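How to Get Oil Stains Out of a T-Shirt

Most stain advice is wishful. Baking soda, chalk, hairspray: I've tried them all on cooking oil and I wouldn't bother again. Plain dish soap does most of what the pricey sprays claim to do.

1. Blot the spot with a paper towel. Don't rub.
2. Put 2 drops of dish soap on the dry fabric and work it in with a finger.
3. Leave it for half an hour. Labels that promise results in a minute deserve a raised eyebrow.
4. Rinse from the back, then wash as the care tag says.
5. Hang it up to dry and check it in daylight. Keep it out of the dryer until you're sure.

Funmilayo Ogbonna wrote in April to say vinegar works better. I tested it on an old shirt and couldn't see any difference, but it's cheap if you want to try.

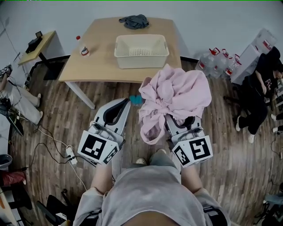 Old stains are another matter. Repeat steps 2 to 4 once, and if the mark is still there, I'd stop buying products for it.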